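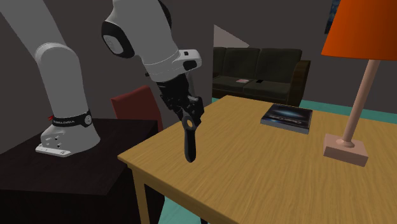
3.2 Practice sessions with the student group

Each pair of students was given 30 minutes at the simulator before any of their attempts were kept, and we were pleased to find that most of them, even those who had never steered an arm before, were happily chatting over the controls well before that time was up. 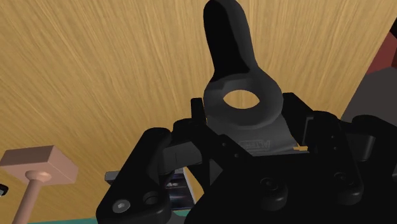 Skisenau Student Robotics Club, Pemville College

Figure 2. Wrist view in the simulated dining room, with a dark grey lifting eye held upright between the gripper's jaws.

The wrist view (Figure 2) was the one our students came to love, though Xiaoyan Ding, who led the sessions, gently asked them to keep an eye on the wider view as well. In December the club had gathered 300 attempts,

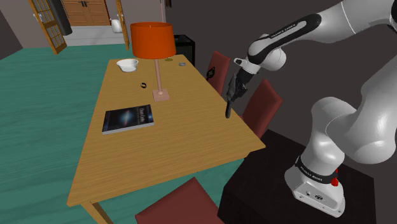

and these were shared out among 5 pairs for marking, each attempt being read by 2 students who then talked over any differences.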